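Project notebook, two-arm sorting (student project Lidach)
October, entry 11
Written by Aivar Adomaitis, read and corrected by Georges Jaber

Started at 9:20. Georges came after his lecture, so the first hour I was alone and used it for the calibration. The left arm still has a small error at the wrist after power on. I wrote the offset in the config file and not in the code, please leave it there. Last time we had it in both places and the correction was applied double.

The task for the Eskola demo is now fixed. The arms must take small bottles from the table and place them on the shelf, and each arm works on its own half. If a bottle is near the middle, the arm with the shorter path takes it and the other one waits. This waiting rule is simple and a little slow, but for the demo I prefer slow. Georges would like to try a handover from one gripper to the other. We agreed that he can try it in a separate branch, after the basic version is stable.

We changed also how we put out the bottles. Before, we placed them in a nice row, and then the results were too good. Now one person sets them without looking at the plan, some standing and some on the side, big and small mixed. The plants stay in the corner as an obstacle, the planner must keep away from them. 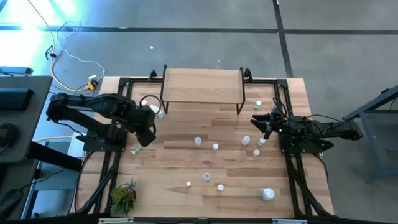
Results from the morning: 66 attempts in total, both arms together. I did not separate standing and lying bottles in the log, which was a mistake, and I will add a column for it. From memory the lying ones are clearly worse. The gripper closes well on the body, but when the arm lifts, the bottle turns between the fingers and the cap touches the edge of the shelf. We should probably hold closer to the cap. Georges thinks the closing force is the problem. We can test both, but one after the other, please.

The small vials have another problem. The detector finds the white cap very well and then takes the center of the cap as the center of the whole object. For a standing vial seen from above it makes no difference. For a lying one the gripper goes too far to one side. Georges will label more lying vials, in different directions, and train again with the same settings so that we can compare.

Emergency stops: 3. Two were mine, when the right elbow went lower than I expected. The third was the software limit and it worked correctly. I have now reduced the speed in the approach phase for both arms.

Cables. The loop over the wrist must have enough length for the full rotation. I checked it by hand with the motors off, slowly, in both directions. It is fine on the right side. On the left it becomes tight near the end of the range, so I limited joint 6 in software until we can route it again. Do not remove this limit before the cable is changed!

Afternoon: Georges ran the Delton planner for comparison. It gives smoother paths but needs more time to start, and twice it refused a position which our own planner accepts. Maybe our table model is wrong by some millimeters. To be measured with the steel ruler, from the mounting plates.

To do:
- column "standing / lying" in the log (Aivar)
- new labels for lying vials (Georges)
- measure table and shelf height again
- ask for the longer cable, left arm
- answer the mail from Eskola about the power sockets

Stopped at 16:45. Config saved under the name lidach_11, the older one is still in the folder.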